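Olport Gripper Check, version 3
Reviewed by Marleny Chávez

Olport Gripper Check is a rule pack for people who test gripper programs in simulation before letting them near a real cell. It loads into Nornenero, reads the joint log and the wrist view, and marks each run against a house standard written by the user. I ran it for a month against the standard we keep at Mamani, with a two-finger gripper model.

Installation is a single folder and a licence file. The rules are kept in a plain text file, one to a line, each with a number, a limit and a severity. Ours came to 400 lines once the duplicates were out. The checker refuses any rule without a unit, and that alone found several faults in our old file.

The rule I used most covers the approach: fingers open, nothing between them, and the gap held until the arm has stopped. Olport treats this as one state with a single pass mark. The older Tosadix checker split it in two and could pass a run that failed on the join.

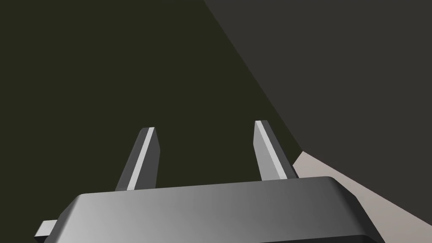

Vol. 3, p. 1000

The wrist view is drawn with plain shading and no overlays. For audit work I prefer this, as the stored view is the same one the rule was judged on. Limits and results go to a separate report. The drawback is that a view with dark surfaces behind the fingers gives a reader little help in judging distance, and the report does not print clearance next to the view. It should.

Clearance rules work well against flat faces and poorly against curved ones. A rule for parts standing close to the gripper has to be written for the whole housing as well as the fingertips. The supplied template covers the fingertips only. Anyone using it unchanged will have a gap in their standard.

Change control is good. Every edit to a rule needs a name and a reason, and old reports keep the rule text they were run under. Export is slow, and the column order cannot be changed.

Recommended for teams that already have a written standard. Those without one should write it first, on paper, and leave the template alone until the clearance section is corrected.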